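Last updated: June 2025
2 min read

3.2 Task setup

The course cell at Brenstead uses two arms facing a covered table. Teams place a blue cup and a mug tree, with a can as a distractor. 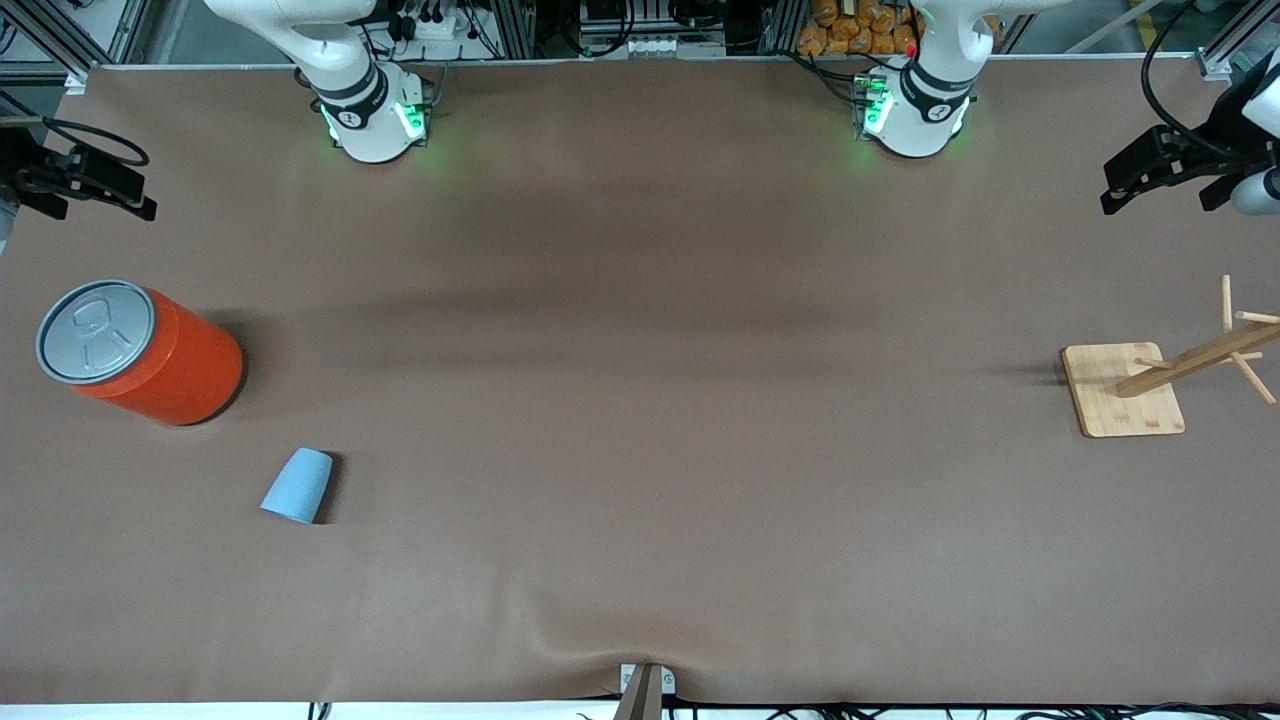 Ulden Student Robotics Group, Feno Project

Each team recorded 24 demonstrations by teleoperation. Poses were varied by hand — the tree's base included — and the policy was trained for 2,000 steps.

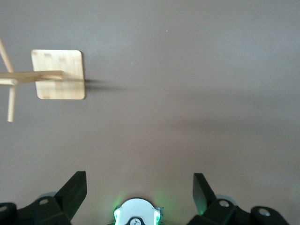 Figure 5. Wrist view with the gripper open; the mug tree is at upper left.

Wrist images were used without cropping.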